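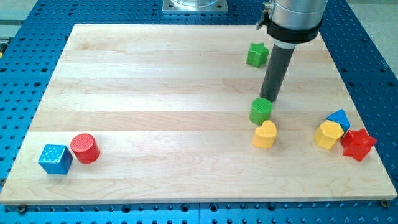

Looking for some advice on keeping a maple board flat when it's screwed down to a perforated table. I put this one together out of strips last winter and we use it as the work surface for sorting blocks, the kids' kind in red, yellow, green and blue. It's held by two screws at the front corners, straight down into the blue table, and I never gave the wood much thought beyond that. Now the summer humidity has hit and I swear the middle is lifting a hair. I can slide a piece of paper under it in one spot. The blocks still sit fine but it bugs me every time I walk by. Do I take it off and flatten it, or add more screws? It only ever got one thin coat of oil, on the top. Any ideas welcome!
Posted by ruldale_shop, July 18, 2018

binunard
Did you oil the underside? You only mention the top, so I'm guessing no. I did the same thing with a counter panel years ago and it cupped on me by September. Take it off, stand it on edge someplace with air moving on both sides, and leave it alone for 5 or 6 days. Mine came back almost flat without any sanding at all. Then oil both faces and the ends, same number of coats everywhere. The end grain drinks it up like crazy, so go back over that part a couple times.

And don't add more screws yet! Wood moves across the grain, and if you pin it down tight all over it'll find some other way to move (mine split, a nice long one right down a glue line). Drill the holes a little oversize, put a washer under each head and snug it down by hand. It should be able to creep a bit.

zhuravel832
just put something heavy on it overnight. works for me

fleltlow
Weight might help for a night but it'll come right back if the bottom is still bare wood. I'm with binunard on the oil. One thing I'd add is to check the table too, lay a straightedge on it before you blame the maple. I spent a whole weekend planing a board once and the low spot was in the bench. If you do end up sanding, 100 grit with the grain and go easy near the screw holes.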